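March 7, 2019

Well, I lost most of a good day to a pin. A pin! I had the whole thing planned out over breakfast, a nice easy run of picking things up and putting them down in the red box, and I was going to be finished in time to call Mechthild back and still get to the store before dark.

The hand gripper behaved itself for the first 20 picks. Then on the next one I squeezed, and the left finger came in the way it should, and the right one sort of thought about it and followed a beat later. I told myself I was tired and squeezed again. Same thing, with a tiny click I could feel in my palm more than hear. I kept going longer than I should have (I always do, Cristian says I'd drive a car on three wheels if it was pointed at home), and by the time I stopped, the fingers were closing crooked and I'd squashed two perfectly good pieces of fruit.
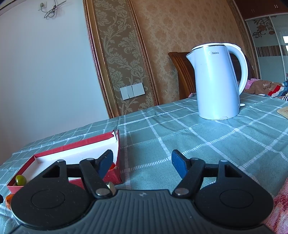

Blue fingers over the red box, kettle in back.

So I cleared a corner of the tablecloth, made tea, and took a proper look. One of the pivot pins on the right side had worked its way out by the width of a fingernail. I pushed it in with my thumb, which is a dumb thing to do with your other hand still on the grip, and of course I squeezed without meaning to and got the side of my thumb caught in the linkage. It isn't bad, just a pinch and a purple spot, but I said a word my mother would not have liked.

Obed was very kind on the phone and only laughed once. He wants me to put a dab of thread locker on all of the pins, and to write down the pick number when it started, so I did. He also wants my hand off the grip before I touch anything that moves. Fair enough. I've taped a note to the kettle so I'll see it in the morning.

Never did make it to the store. Toast for supper.

Comments

Fraser Menzies: Ouch, poor thumb! We had the same trouble with ours last September, and it was the right side too. Check it every morning for a week.

Shahab F.: Which thread locker did he tell you? Please get the kind you can undo later, the other one is a misery.

Mechthild: So that's why you didn't call. Put some ice on it, I'm home all evening.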